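**Course notes, part 8 – Wear and stains on surfaces**
Obsa Wolde, November 2020

Please read these pages before the practical. Last time we spoke about how to clean a surface. Now we go one step back and ask what is on the surface, and whether it should be cleaned at all. In my experience students want to start with the cloth too early.

## 1. Three words we keep apart

In daily speech people say "dirty" for everything. In a condition report we cannot do this, so in this course we use the following words.

**Deposit.** Something lies on top of the material. Dust, grease from hands, dried paint drops, lime from water. The material under it may be in perfect order.

**Stain.** Something has gone into the material, or into its coating, and has changed the color. Coffee in unsealed stone is the classic case. On metal the word is used more loosely, also for a thin colored layer that has formed by reaction with air and moisture.

**Wear.** Material is missing. A door handle becomes thinner, a stair step becomes hollow, a painted edge shows the layer below.

The difficulty is that wear and stain often come together. Where the coating is rubbed away, the base material is open and takes color faster. A brown patch on a painted steel rail can be rust (reaction), old varnish (deposit) or the primer that is now visible (wear). From two meters all of them look the same.

## 2. Where to look first

Surfaces do not age evenly. Begin with the places that stand out: corners, edges, the upper side of anything that is horizontal or rounded, and all places where a hand naturally goes. At the old ticket hall in Bellach, which we will use as our main case, the brass rail is almost black along the wall side and bright on the side of the public. Both conditions are results of use.

Upper sides collect what falls from above. Joints collect what runs down. If you find a mark on an upper side only, ask what was standing or hanging over it. If you find it all around, ask about handling or about the air in the room.

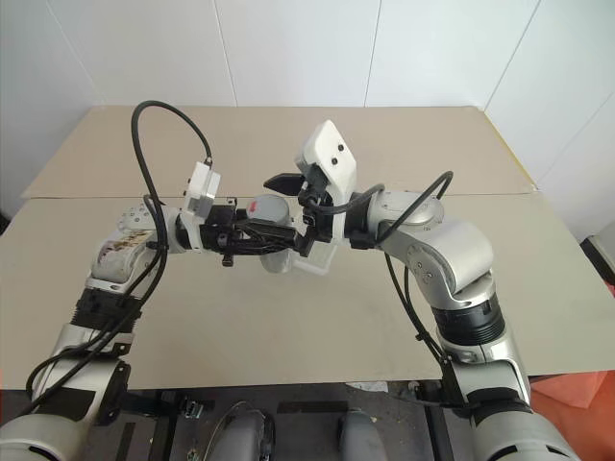 *Fig. 1. Brown and reddish patch on top of the pale metallic elbow housing, left arm. Stain or wear? Cause not determined.*

When the cause is not determined, write exactly this. It is a complete answer. A wrong cause in a report is copied by the next person, and after some years it becomes a fact.

## 3. How to write the description

Use this order:

1. Location, with left and right given from the position of the viewer.
2. Color, in everyday words. "Reddish brown" is better than "rust-colored", as the second already contains an explanation.
3. Extent and edge. Is the border sharp or soft?
4. Relief. Can it be felt with a gloved finger? If you did not touch it, say so.
5. Possible cause, in a separate sentence, with "possibly" or "probably".

A weak entry from last year: *"Rusty housing, needs cleaning."* A better one: *"Reddish brown discoloration on upper side, soft edge, not touched. Possibly corrosion, possibly residue."* The second entry is longer, but we can still use it when the first idea is wrong.

## 4. Case: the Mellutlow benches

Amanuel Worku examined 22 outdoor benches in Mellutlow in May, after more than 4,000 visitors had passed through the garden. The owner had asked for new paint on all of them. The survey found real loss of paint on eight. The other marks were deposits from the lime trees, and they went away with warm water and a soft brush.

I like this case for its simple method. He tested two small areas on each bench, one in the sun and one in the shade, and he compared them before he wrote anything. The Tóth report, which we read next time, skips this step, and you will notice the consequences in its cost table.

## 5. To prepare

- Read the first chapter of the Plosness handbook, only the part on metals.
- Choose one object at home that is used every day. Write an entry of five lines in the order from section 3.
- Do not clean the object before you describe it – also not "just a little".

Bring the entry on paper. We exchange them in pairs, and your partner tries to make a sketch from your words alone.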